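Grallitz Bench Gallery: Tower Teardown, Henstead Depot

Pages in this gallery cover the second stage of the Grallitz refurbishment process at Henstead. Units come in from the Pralstead collection point in lots of 50, are weighed and logged, then go to the benches for stripping. Labels are left on until the inventory record is closed. Captions use the Onu part-class names. Click any thumbnail for the larger version.

Lot 638, desktop towers. Side panel off, unit laid flat. Order of removal for this class is drives, expansion cards, memory, processor, cabling, power supply, board.
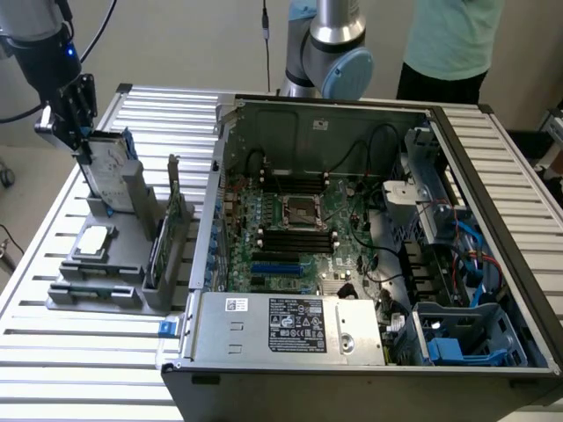 Memory and processor are graded separately from the board, and the socket is inspected before the board is given a grade. Bent contacts or a distorted retention frame send the board to metals recovery. With the socket empty and the memory slots accessible in two banks, one on either side of it, inspection can be done with the board still in the chassis. The blue and red SATA leads stay along the drive cage until the cabling step. The hard drive and the green expansion card go upright in the grey fixture tray, which keeps the card's bracket clear of the neighbouring slot. 3.5-inch drives are booked out to the erasure rack under their own serial numbers.

Power supplies: pulled as complete units, regulatory labels intact. Any supply with a damaged casing is scrapped without load testing.

Chassis: sorted by colour and gauge after the plastics are off. Drive brackets and latches are kept as spares if the tabs are sound.

Next gallery: small form factor units, lot 58. Previous gallery: receiving and weighing, Pralstead.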